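Sorting the baby clothes, part one

2nd September

I have started on the baby clothes. They have been in the loft since we moved, and I said in May that I would deal with them before the autumn.

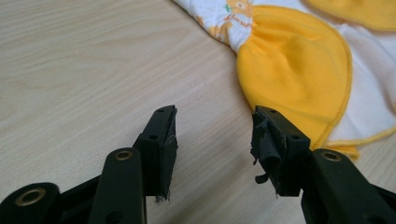
Yellow and white, on the table. Still crumpled at this point.

The table is the best place for this job. I tried the bed first and gave up, as everything sinks into the duvet and you lose the socks. The floor was all right for a while but my knees didn't like it. On the table I can take one thing out of the bag, put it down, look at it properly and decide. The wood is pale, which helps less than you would think with white vests.

What I didn't expect was how long each thing takes. A grown-up's shirt you either wear or you don't. With baby clothes you have to check the size label, which has often washed out to nothing, then the poppers, then the neck for milk stains. Milk stains are the main problem. Things that went into the loft looking clean have come out with yellow patches at the collar. I've read that this is normal and that it's the fat left behind in the cloth. On clothes that are yellow and white to begin with, you need to take them over to the window to be sure.

I soak the stained ones overnight in a bucket with ordinary stain powder, then put them through at 40. Most come up well. A few needed a second go, and one bib went in the bin. I don't use bleach on anything with elastic in it.

Folding is the other thing. I used to fold baby clothes in half and in half again, like tea towels, and they fell over in the drawer as soon as you took one out. Éabha Tully, who had twins and so knows more than I do, showed me her way. Lay it face down, smooth it flat with the side of your hand, bring the sleeves in to the middle, fold the sides in, then roll from the bottom. It ends up the size of a bread roll and stands on its end. Sleepsuits are harder because of the legs – fold those up to the waist first and treat it as a top after that.

I'm keeping three piles. One is for my sister, who is due in the new year and has asked for anything up to 6 months. One is for the charity shop. The last is for keeping, and it was supposed to be a shoebox. It's now a Garnell storage box, the 15 litre one with the clip lid, and I have been told it is not to become two.

Jordan Gosling asked in the comments last time whether vacuum bags are worth it. I wouldn't for this. We had two and both let the air back in by the end of the first winter, and the creases were dreadful. A lidded box with a bit of tissue between the layers has done better. Don't put it against the outside wall of the loft if you can help it. We had one bag there and it all smelt musty, though a day on the line mostly cured that.

Still to do: the coats, the hats, and a carrier bag of odd mittens. The blankets need washing too but they'll have to wait for a dry spell, as they take up the whole airer. I'll put the coats in the next post.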